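Conservação Preventiva de Acervos em Papel
Apontamentos da aula 3 - Poeira, resíduos e limpeza a seco
Prof. Fahad Jadoon

Na aula passada ficámos na humidade relativa e na forma como as fibras de celulose incham e encolhem com ela. Hoje descemos à matéria mais humilde de todo o curso e, para mim, uma das mais bonitas: o pó! Quem trabalha num arquivo passa anos a conviver com ele e quase nunca o estuda. Peço-vos que leiam estas notas antes da sessão prática, porque vamos entrar logo nos fundos da coleção Balaskas e não haverá tempo para rever a teoria.

1. O que é, afinal, a poeira de um depósito

A poeira de uma sala de leitura é uma mistura de fibras têxteis, células de pele, esporos, fuligem, areia fina e fragmentos do próprio papel. Estes últimos interessam-nos muito. Um jornal em pasta mecânica liberta partículas cada vez que é folheado, e num maço mal acondicionado acumula-se no fundo da caixa uma espécie de farelo castanho. Esse farelo é documento perdido. Quando abrirem uma caixa, olhem primeiro para o fundo e só depois para as folhas - diz-nos imenso sobre o estado do conjunto.

A poeira atua de várias maneiras. É abrasiva: um grão mineral entre duas folhas risca a superfície a cada movimento. É higroscópica, retém água e cria pequenos pontos de humidade onde os fungos se instalam com todo o gosto. Pode ainda ser ácida, sobretudo em edifícios junto a estradas ou antigas zonas fabris, como é o caso do depósito da Umel, onde as prateleiras superiores têm um depósito escuro e gorduroso que já não sai só com pincel.

2. Um caso: os livros de contas de Ikolia

O conjunto de Ikolia começa em 1893 e é o meu preferido para ensinar esta matéria. São livros de contas de uma casa comercial, encadernados em meia-pele, com papel de trapo excelente nos primeiros volumes e papel bastante fraco nos últimos. Estiveram décadas num sótão, deitados, em pilhas. O corte superior de cada volume protegeu o de baixo apenas em parte, e ficou uma mancha em degrau que permite reconstituir a ordem exata da pilha. Foi assim que percebemos que dois volumes tinham sido trocados na inventariação de 2000. A sujidade também é informação! Fotografem sempre antes de limpar, anotem onde estava o depósito mais espesso e guardem uma amostra se houver algo invulgar (restos de insetos, pó de talha, areia de secar tinta).

A areia de secar merece um parêntesis. Aparece muitas vezes no festo, junto à costura, e há quem a aspire sem pensar duas vezes. Em Ikolia decidimos conservá-la em pequenos envelopes identificados com o número do fólio. Pode discutir-se, e espero que discutam na aula.

3. Escolher a escova e o gesto

A regra geral é começar pelo instrumento mais macio e só passar ao seguinte se o primeiro não chegar. Para papel, trincha japonesa de pelo de cabra. Para cortes de livros em bom estado, pelo um pouco mais firme. As escovas de limpeza doméstica ficam para bancadas, prateleiras e caixas vazias, e nunca devem entrar na mesma gaveta das trinchas. 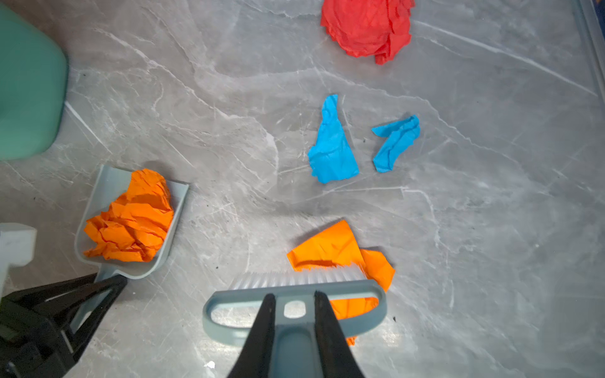

Fig. 1. Escova de mão com cerdas brancas sobre papel laranja.

O gesto parte sempre do centro da folha para as margens, em movimentos curtos e num só sentido. Vaivém, nunca: arrasta as partículas de volta e empurra-as para dentro das fibras. Uma mão segura a folha, de dedos abertos, e vai rodando à medida que avançamos. Junto a um rasgão, a trincha segue a direção do rasgão, a sair. Se a folha tiver pigmentos pulverulentos, pastel, carvão ou grafite solta, não se escova. Chamem-me.

A borracha em pó e a esponja de látex vulcanizado vêm depois do pincel e só em zonas sem escrita a lápis. Façam um teste num canto, com lupa, e vejam o que ficou agarrado à esponja. Uma esponja escura deixa de limpar e passa a sujar, por isso cortem fatias finas e vão deitando fora.

4. A bancada

Superfície lisa, lavável e livre de tudo o que não seja necessário. Gosto de trabalhar sobre uma folha grande de papel branco, mudada a cada maço, porque mostra o que vai caindo. Aspirador com filtro HEPA, potência regulada no mínimo e rede fina na boca do tubo. Máscara e luvas de nitrilo sempre que haja suspeita de fungos. Cafés ficam no corredor, e isto inclui o meu.

5. Para a sessão prática

Cada grupo recebe um maço Balaskas com 100 folhas soltas, já numeradas. Preencham a ficha de diagnóstico antes de tocar na trincha: suporte, tinta, tipo de sujidade, rasgões, vestígios biológicos. O método Kusis de registo, que vimos em maio, continua a servir - uma linha por folha e um esquema simples para as manchas. Não é preciso acabar o maço. Prefiro vinte folhas bem tratadas e bem descritas, com as dúvidas escritas na margem.

Os relatórios entregam-se em papel, no meu cacifo, até 17 de junho de 2021. Tragam bata.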